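Skostley Workshop Members Complete First Stage of Chess Robot

3/19/20 -- Members of the Skostley shared workshop have completed the first stage of a tabletop robot built to move chess pieces on a standard vinyl board. The project is led by Damir Petek and Viola Farina.
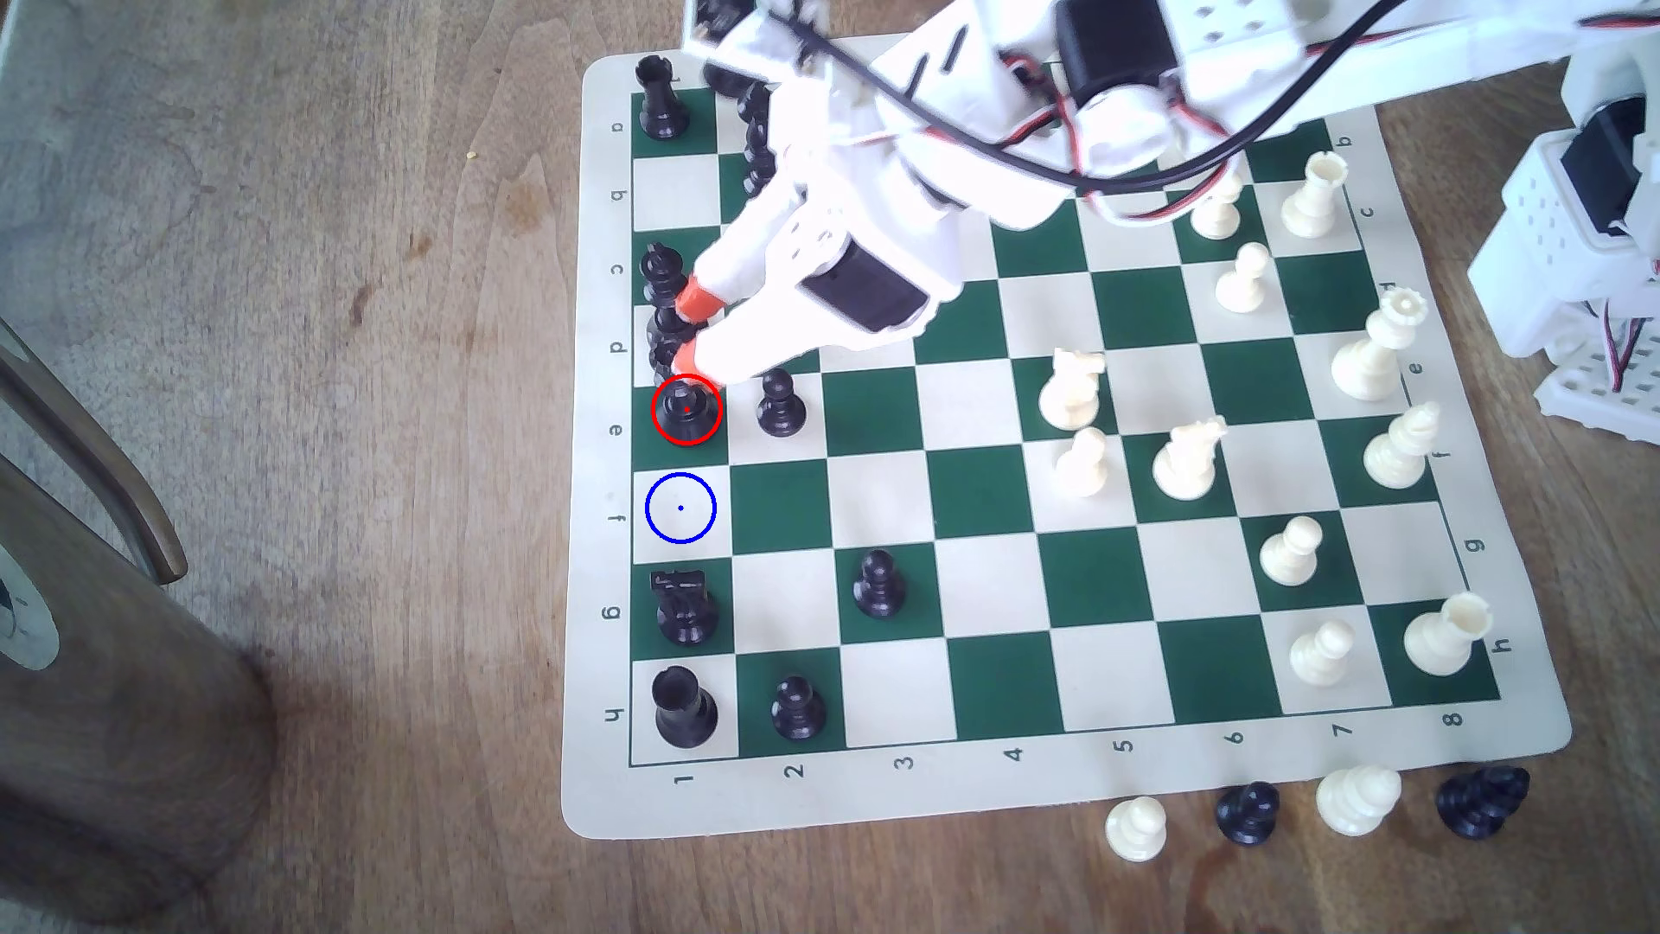
Printing of the arm's parts took 121 hours on the workshop's own machines. The white brackets carry rows of small holes, and the two long fingers of the gripper end in orange rubber tips. Ms. Farina said the present work concerns grip -- chiefly the handling of pieces that stand close to their neighbors.

The workshop has set aside 17 evenings for further testing. A public showing is planned for June.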